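# Why Some Things Stand Up and Others Fall Over

*Brastham Children's Library of Science, Booklet for Young Readers*

Every object on Earth is pulled downward by gravity. Gravity pulls on a mountain, a teacup and a sleeping cat in the same way, all day and all night. Even so, most things around us do not fall over. This booklet explains why.

## The balance point

Gravity pulls on every part of an object at once. Scientists make this easier to think about by imagining that all of the weight is gathered in a single spot. This spot is called the **center of gravity**. In this booklet we will also call it the balance point.

In an ordinary ruler, the balance point is in the middle. A reader can find it by resting the ruler across one finger and moving the finger along until the ruler stays level. In a hammer, the balance point is much nearer to the heavy head.

Sometimes the balance point is in a place where there is no material at all. The balance point of a ring is in the center of the hole.

## The base

The part of an object that touches the ground, together with the space between those parts, is called the **base**. A chair touches the floor in four small places, but its base is the whole area between the legs.

The rule for standing up is short:

> An object will stand if its balance point is above its base.

When an object leans, its balance point moves to one side. If the point is still above the base, the object rocks back when it is let go. If the point has passed the edge of the base, the object tips over.

A stack of blocks follows the same rule. Each block must carry the combined weight of everything above it, and the balance point of those upper blocks must be over the block that holds them up. A tower can therefore lean a little and still stand.

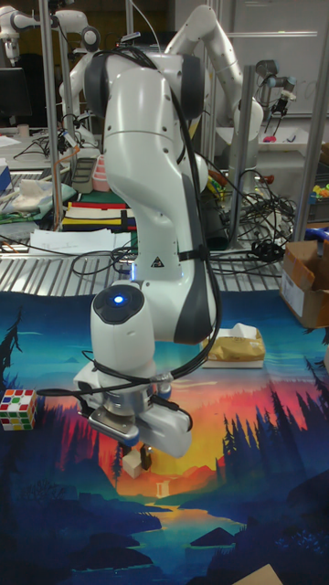

A small wooden block above a tablecloth.
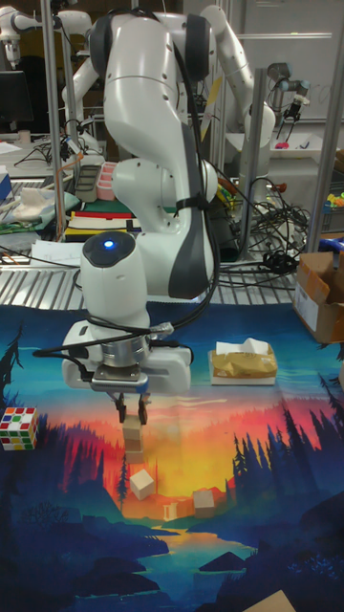
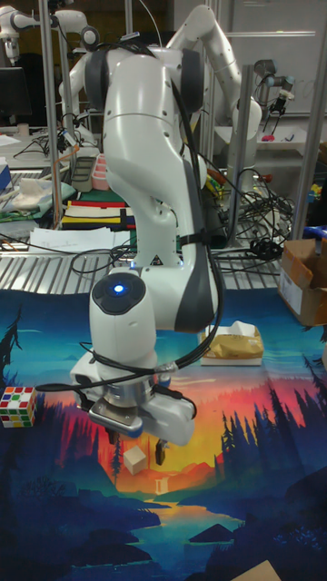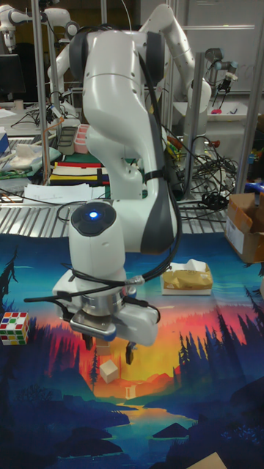
Sibel Akyol has written to ask that young readers also be told about height, as her own class had understood the base very well but could not say why a tall stack tips so much more easily than a short one. She suggests trying a cereal box, first standing on its end and then lying flat, and pushing it gently at the top edge each time.

The suggestion is a good one. When the box is upright, its balance point is high and its base is narrow. A small lean is enough to carry the point past the edge. When the box is flat, the balance point is low and the base is wide, and the box must be tilted a long way before it turns over.

## Balance in buildings

Builders have used these ideas for a very long time. The old water tower at Lostcombe is 135 feet tall, and the ground beneath it is soft. Its builders made the bottom of the tower 40 feet wide and the top only 30 feet wide. More of the stone is near the ground, so the balance point is low.

The Craddock Lighthouse has a different shape. Its walls are nearly straight, but its heavy foundation goes down into the rock, where visitors cannot see it. In October, when the strongest winds arrive, the foundation helps to keep the building steady.

## Balance in living things

People have balance points too. In a standing adult, it is usually a little below the level of the navel. Stand with your back and heels against a wall and try to touch your toes. Most people cannot do it without stepping forward - the wall stops them from moving their hips back, and the balance point passes beyond their feet.

Many animals use their tails for balance. A squirrel running along a branch moves its tail from side to side, which helps to keep its weight above its feet.

## An activity to try

You will need a sheet of thick paper, a pencil, scissors, a pin, a piece of string and a button. Ask an adult to help with the pin.

1. Cut the paper into any shape you like.
2. Tie the button to one end of the string.
3. Pin the shape near its edge to a corkboard, so that it swings freely.
4. Hang the string from the same pin and draw a line along it.
5. Pin the shape in a different place and draw a second line.

The balance point is where the two lines cross. Place the tip of your finger under it, and the shape should rest there without falling.

## Words to know

**Gravity** - the pull that draws objects toward the Earth.

**Center of gravity** - the spot where all of an object's weight seems to be gathered.

**Base** - the area on which an object stands.

**Stable** - not easily tipped over.

The next booklet in this series, *Levers and the Ekier Scale*, is lent out from the children's desk.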